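March 5, 2021

Finally got the scooter out of the shed this morning, after all that fussing, and I want to get it down while I still have the smell of old gas on my gloves. I know I've been putting it off since December, and I know I told everyone I'd have it going by New Year's, but the shed is cold and I am not as young as the Takov (which is saying something, because the Takov has been through two owners and one ditch).

The battery was the first worry. I'd left it on the little charger all week and it held up fine, so that's money I don't have to spend. Then I drained the carburetor bowl, which I should have done in the fall like any sensible person, and what came out was the color of tea. Fresh gas in, choke on, and it coughed at me a good long while before it caught. Oh, but when it did! I stood there grinning in a cloud of blue smoke with my hat over one ear.

I let it warm up and took it down to the end of the lane and back. The front brake is soft, softer than I remember, and there's a flutter in the bars when I let off the throttle. Amra Dimitrov came out to her gate to see what the racket was and we ended up talking for most of an hour. She's thinking of trading in her old one for the new Grultia, the bigger one with the storage under the seat, and she'd been over to the dealer in Fanville to sit on it. She says the seat is lovely but her heels don't quite come down flat, and I told her that matters more than she thinks, especially at a stop sign on a hill with groceries on the back. They want 2,000 for it on top of her trade. I think she's already made up her mind, to be fair to her, and she only wanted somebody to tell her it was all right. So I told her it was all right.

She did say the Tomić tires she put on last year have been wonderful in the rain, and I may copy her, since my back one has gone square in the middle from all that straight road.

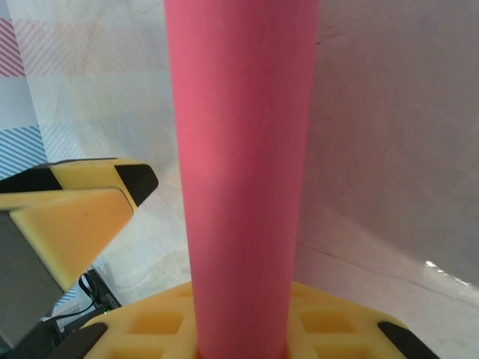
Anyway, I came in and wrote myself a list for the week. Brake fluid first, before I go any farther than the lane. Then the steering head bearings, which I suspect are behind that flutter, and I'll need to borrow the big socket back from my brother, who will swear he never had it. The plug looked decent so I only brushed it and put it back. The odometer says 201 miles since I last zeroed it, and I can't for the life of me remember why I zeroed it. An oil change, maybe? I looked back through this diary and I didn't write it down, so I'm writing it down now: oil to be changed this week, whatever the reason was.

If the weather holds I'd like to ride over to the lake with Amra, on whichever scooter she's got by then. It's 22 miles if we take the river road, and there's a place over there that does pie. Must remember to call about the insurance before 6 tomorrow.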